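Koltton Hand-Held Gripper Kit, Build 2

The Koltton is a gripper you hold in your hand and close on things. It has two padded fingers and a camera that looks out between them. You pick up everyday objects with it, and the recordings are used to teach a robot arm the same movements. The kit is sold for building at home or in a shared workshop, one per hand if you want to work two-handed.

Jars, pouches and cartons on the bench:
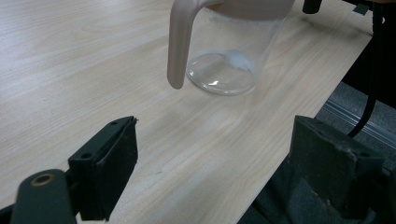
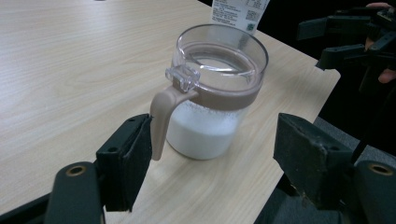
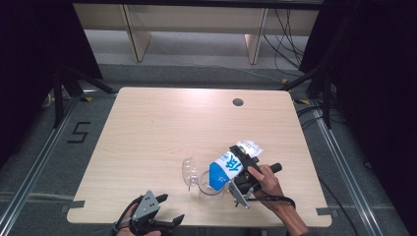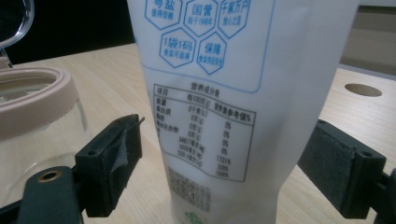 The kit comes flat-packed in one box. You need a set of hex keys, a small cross-head screwdriver and a clear evening. A second pair of hands is useful when fitting the fingers, as the springs behind them are stiff when new.

What is in the box

Printed finger blocks, one pair
Printed arms with metal inserts already pressed in
Handle and trigger
Bracket and fixing plate
Camera mount, without camera
Cable, 2 metres
Bag of screws with spares
Sheet of self-adhesive pad material
Printed build guide

The camera is not included. The mount takes most small action cameras, and we sell a blank plate for anyone who wants to drill their own holes.

Finger pads

Pads wear out. We rate a set at 2,000 closes on smooth plastic and glass, and fewer on card, which leaves dust in the surface. Our longest-running test pair reached 2,087 before we changed them. They were still gripping, but one corner had lifted and the fingers no longer met evenly.

Clean the finger face with a dry cloth before sticking down a new pad. Do not use oil-based cleaners. Press the pad down from the middle outwards and leave it overnight before use. Felt and foam pads are both available, and some people fit one of each. Felt slides a little before it holds, so it suits thin pouches. Foam is better on glass.

Setting up a practice table

A plain table and a handful of kitchen containers are enough to start with. Choose things with lids and handles, and include at least one soft packet, as these change shape each time you squeeze them. Clear objects are the hardest for a camera, so check your first few recordings before you carry on. Move the light if there is a strong reflection off the table top.

Keep the cable on the outside of your wrist. If it drags across the table it will knock things over, and you will have to start the recording again. Builders at the Werkeso workshop clip theirs to a sleeve — a bulldog clip does the job.

Changes from the first build

The fingers are now held by two screws each. The first build used one, and the finger could turn under load. The arm inserts are metal instead of printed thread. The Kragh handle from the first build still fits, so there is no need to buy a new one if you are upgrading. The Nudow bracket does not fit and has been dropped from the range.

Spares

Pad sheets, fingers, springs and cables are all sold separately. Screws come in bags of 100. Printed parts are made to order and are slower to arrive than the rest. Files for the finger blocks are supplied with every kit, so you can print your own if you have a machine.

Orders placed before noon are packed the same afternoon. The next batch of full kits is due in September.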